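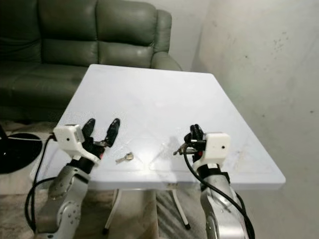 **Bench notes, January, key sorting**

Started on the keys at 9:40 and I am way more excited about this than a box of old keys deserves. The whole lot from the Treloar house came over in a biscuit tin, 87 of them by my tally, and I want every one matched to a lock or tagged as a spare before the cabinets go back.

Working on the white table by the sofa for now. Small silver keys show up nicely against the white, teeth and all, and the glossy top wipes clean in one go. It does have scuffs and crease lines across the near half, so don't mistake one of those for a scratch you just made (I did, and rubbed at it for a good minute). The gloss throws some glare too. Tilt the lamp, or move your head.

How I'm doing it:

- Only a couple of keys out at once. I tried tipping the whole tin out first thing and lost track in no time.
- Lay the key flat, look at the head first, then the teeth. Head shape gets you to the maker faster than anything else.
- Pick up by the head when comparing two. If you hold the blade you cover the part you need to see!
- Trace the outline on a card, write the number next to it, then bag it.

The two small silver ones were a nice puzzle. I had them down as a pair for the Giltwood writing desk, and they are so close that I nearly bagged them together. Then I put the blades back to back and the second cut from the tip is deeper on one of them. It's a tiny step, you feel it with a fingernail before you see it. So one is number 17 on the cards and the other is still unassigned. My bet is the little side drawer, which has had no key for as long as we've had the desk.

Also good news on the cabinet set. Stamp on the lock plate reads 509 and there is a 509 key in the tin! It went in and turned with no fuss at all, and I may have said "yes" out loud. The plate marked 661 has no match so far. I went through the tin twice. There are a few keys with the stamping worn nearly flat, so next step is a pencil rubbing on thin paper to see if any digits come up.

Things I got wrong today:

- Used the sticky dots as labels. They leave gum on the metal. Back to string tags.
- Put graphite in the desk lock before trying the key dry, so now I can't say whether it was stiff to begin with. Try first, powder after.
- Wrote "brass?" on four cards without checking. Redo those in daylight.

If you take over from me, please leave the bags in number order and keep keys off the rug. It's beige and patterned and a dropped key just melts into it — ask me how I know.

Still need: more string tags, a softer pencil, the Omard catalog with the page of head shapes (last seen on the shelf over the vise), and a decent loupe. The Fidness one has a loose lens that slides whenever you lean in.

Stopped at 12:15. Next up is the rubbings, then the side drawer.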